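Notes for the Treloar evening, my bit (12 mins, Beverley is timing me!)

Say hello, thank Ruth for the room. Then straight in: who here has bought a dress online purely because of the print? Hands up. Mine's up too.

Tell the Vullby story. Lovely tea dress, huge orange poppies, wore it once, felt like a pair of curtains. Pause for laugh (hopefully). 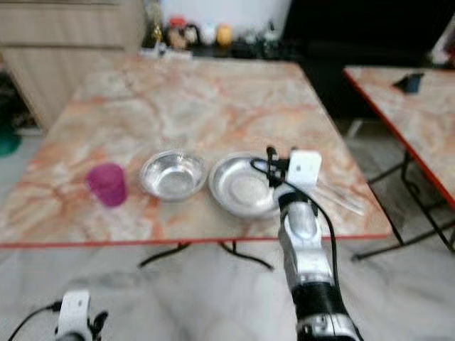

Big prints want a simple shape, that's my whole argument tonight. If the skirt is busy, keep the collar plain and let the shoes be boring. And pull your extra colours out of the print itself – take that marble tabletop, cream and beige and pale grey with rusty orange veins, and I'd do a cream blouse, grey tights and one rusty orange scarf. Done! The magenta cup I'd save for a lipstick.

Hold up the Marik shift dress here. Mention it washes at home, people always ask.

Small prints next: fine from the front row, mush from the back. Get Carol to stand by the door in the spotty one and let everyone see for themselves.

Questions, then raffle. Don't forget my coat this time.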